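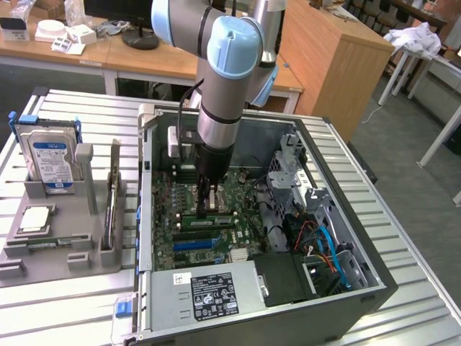
The Flareck open day is a yearly visitors' afternoon at the Tristdale robotics workshop, and I've been to enough of them that I ended up writing the entry for it. It's held every July, and the main draw is the desktop demo, in which robot arms handle the insides of an ordinary tower PC. The computer lies on its side on a slatted metal bench with the board facing up, and the parts that have been taken out sit next to it in a gray plastic holder, hard drive standing, processor flat in its own little square. You get to stand pretty close, closer than I expected the first time!

The demo grew out of a teaching project called Coughlan, which was all about taking old office machines apart for reuse. Visitors go in groups of 15, each group gets 14 minutes, and yes, they do keep to it.

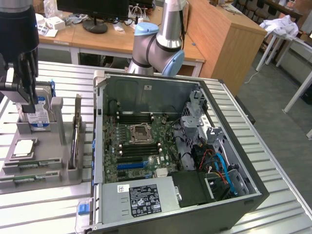

Coughlan open day contributor
Last edited 28 Mar 2026

What people ask about most is the holder (everyone calls it the Fudon tray, after the student club that drew up the first version). It's 3D-printed, with a separate pocket for each kind of part. The drive has an upright slot, the expansion card has a narrow one, and the memory sticks lie in long grooves. I like the tray more than the arms, to be fair. A gripper does much better when the thing it wants is always in the same spot, and the tray takes care of that.

Memory is the part that gets the crowd leaning in. A stick has to line up with a long thin slot, and there are a lot of slots that look alike when you're peering down at them.
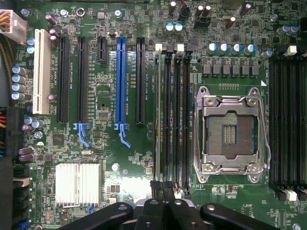
Motherboard and gripper from directly overhead.

If you've never looked inside a PC, the guides are happy to start from zero. They point out the square metal frame where the processor goes, the memory slots on both sides of it, and the bright blue slot for an expansion card. Kids tend to learn the names faster than their parents do (mine certainly did). 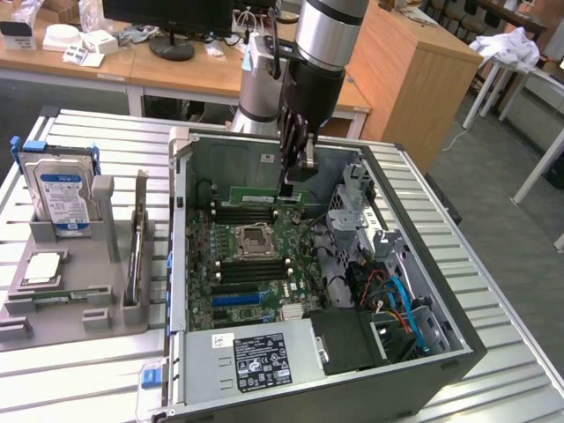
Category: Public robot demonstrations

Guides like to talk about grip at this point, with a memory module held level between two dark fingers over the upper slots. Squeeze too hard and you can hurt the module, too softly and it tilts on the way down. I've heard that talk five times now and I still move up to the front for it. Entry is free, and questions are welcome the whole way through.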